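Support > Web catalogue > Image uploads > Ticket 1109

Subject: Thumbnails come out grey after upload, Barnutov catalogue
Status: Resolved
Opened by: Yolanda Cordero, Distton Natural History Society
Assigned to: Severino Moya
Priority: Normal

Yolanda Cordero, 9:12 am
Since the October update the thumbnails on our collection pages are plain grey squares. If you click the square the full-size picture opens fine. It only happens with new uploads. Anything we put up before the update still has its proper thumbnail. I have tried Firefox and Edge on the office computer and my own laptop at home. Same result on all of them. We are trying to get the marine section finished before the school groups start, so I'd like to know whether to keep uploading or stop.

Severino Moya, 9:40 am
Thanks Yolanda. Please keep the records as drafts for now and hold off on publishing. Can you tell me what file type you are uploading, and whether the grey square shows up straight away or after a few minutes? Also, are you using the bulk uploader or adding them one at a time?

Yolanda Cordero, 10:05 am
PNG mostly, some JPEG. Bulk uploader. The square is there as soon as the batch finishes. I left one batch overnight and it had not changed in the morning.

Severino Moya, 10:31 am
I've had a look at your last batch. It holds 572 files and 11 of them have working thumbnails. All 11 are JPEG. The thumbnail job for the rest started and then stopped without writing an error, which is why you didn't get a warning email. I've copied the batch to our test server and will try it there.

Severino Moya, 11:48 am
Reproduced. Things checked so far:

- Disk space on the image store: fine.
- Folder permissions: fine, same as before the update.
- Queue worker: running, restarted anyway, no change.
- Re-saving one PNG as JPEG and uploading it: thumbnail works.
- Uploading the same PNG by itself: grey square.

So the bulk uploader is not the cause. It looks like the colour profile embedded in the PNG files. The new version of the resizing library reads the profile differently and gives up. Passing to Nataša, who looks after that part.

Nataša Ristić, 1:20 pm
Confirmed. The profile name in these files has an accented character in it and the library treats the whole profile as corrupt. The older version ignored it. Yolanda, do you know what software the pictures were exported from?

Yolanda Cordero, 1:52 pm
Hugo Olmedo prepares them. He says they come out of Zaline with the profile he made for our monitor. He named it himself and yes, it has an accent. He can rename it for future exports but would rather not redo the whole lot.

Nataša Ristić, 2:15 pm
He won't need to. I've put a patch on the test server that strips an unreadable profile and falls back to sRGB. The originals are left alone and only the thumbnail is affected. Colours may be slightly duller on the small version. Could you check a few on the test site and tell us if they're acceptable?

Yolanda Cordero, 3:04 pm
Looked at around 20. The shells are a bit flatter than in the full-size pictures, but no one will mind at that size. The corals look the same to me. Happy for you to go ahead.

Severino Moya, 3:30 pm
Patch is live on your site. I've started the rebuild for the batch. Please don't edit those records until it finishes, as saving a record puts it back to the end of the queue.

Severino Moya, 4:47 pm
Rebuild finished, no failures. You can publish the drafts. You may need to press Ctrl+F5 to clear the old grey squares from your browser. I've also asked for a warning email to be sent whenever a thumbnail job stops early. That will go in with the next regular update.

Yolanda Cordero, 4:58 pm
All good here after the refresh. Please close.

Recent tickets
Bulk uploader skips files with a space in the name
Sarmiento theme: search box overlaps menu on tablets
Login session expires while editing a long record
How to change the default licence on new images
Export to CSV drops the second locality field
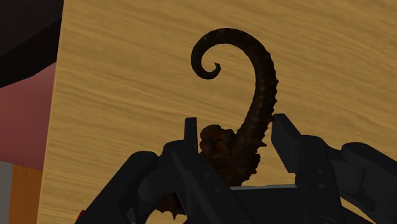 Attachment 1: dark brown form with a curled tip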